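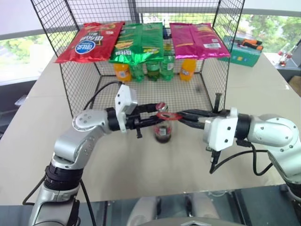 Docs / Cells / Urilia

README — Urilia, two-arm drinks cell

Setup and upkeep notes. Written fast, fix as you go. Owner: Maya Haddad. Hardware questions to Tomás Nic Aodha, task scripts to Beatrice Barasa.

Last full pass: Saturday, July 4, 2020

What it is

Two arms on one body, parallel gripper on each, a camera on the left wrist, a white housing on the right. View at the top of this file is from the head camera during the cola bottle task, both grippers at the bottle, right one on the flat red ring under the cap. Mesh cage behind with soda bottles inside and chip bags across the top. That's the standard layout, see "Table" below.

Runs the Nikolo control stack. Logging goes through Geltari. The old logger scripts are still in the repo, don't use them.

Power up

1. Walk round the table first. Both arms clear of the cage, nothing leaning on the base.
2. Main switch, then controller. Wait for the steady light on both arms.
3. Start Nikolo. It'll complain about the left wrist camera on the first try. Start it again.
4. Home the left arm, then the right. Never both at once, the elbows can meet in the middle.
5. Check all three camera feeds (head, left wrist, right wrist). If head is dark, it's the USB hub.
6. Open and close each gripper 3 times with nothing in it. Listen for clicking.

Warm up for 15 minutes before recording anything. Joint readings drift a bit when the arms are cold and the bottle task shows it.

Table

Cage goes behind the working area, open front toward the robot. Sodas on the mesh floor at the back, oranges at the ends, greens between them. Chip bags flat on top, side by side: red left, green center, pink right. A bit of overhang at the front is fine as long as the arms don't brush it.

Cola bottle starts in front of the cage. Spare glass bottles live on the small side table, off to the right. Don't put them on the main table, the right elbow swings through there.

Hand tools stay on the teal box on the right, beyond the cage. Put them back after. Beatrice has a script that checks the background against the reference view and it flags the box if its moved.

Blinds: leave them the same for a whole session. Windows are behind the table so the head camera gets the full sky. Lock exposure after warm up, not before. January sessions were shot with auto exposure and are kept in a seperate folder.

Cables

Wrist cables loop out and back at each arm. Left one runs up and over toward the cage, right one hangs under the wrist. Both need slack. Turn each wrist to its end stop by hand (power off) and look for pulling. If the left loop is catching on the mesh, move the cage back, don't tape the cable tighter — Yavuz taped it once and we lost a connector.

Base cable on the left side: clip it, keep it off the floor where people walk.

Grippers

- Wipe fingers before every session. Sugar gets on them.
- Finger screws: check weekly, 2 Nm. No threadlocker.
- Pads worn smooth = swap both on that gripper, never one.
- Glass bottle force limit is in the task config, glass_max. Leave it at 110 unless Şükran Taşdemir says otherwise. Units are controller units, not newtons.
- After any finger swap redo the gripper zero or the ring grasp will be off.

Calibration

Wrist cameras after any knock, and after any finger swap. Head camera only if someone's moved the mount. Run calib_wrist, board flat on the table, cage taken off first. Results save by date. Old ones don't get overwritten so please check which file Nikolo loaded.

Known problems

Right wrist camera drops frames when the logger disk is nearly full. Clear it to the Kırmızıgül server and restart Geltari.

Left arm stops with a joint limit fault near the middle of the table. Usually the base got bumped. Measure to the table edge on both sides, push square, rehome.

Ring slips in the right gripper. Clean the pads, then look at the zero, then call Tomás. In that order.

Shutdown

Bottle out of the grippers by hand support first, then open. Park left, park right. Stop Geltari and wait for the write to finish. Controller, main switch. Fill in the log sheet, faults included, even the ones that cleared on their own.

TODO: photo of the correct cable loops, spare pad part numbers (Yavuz Gündoğdu has the list).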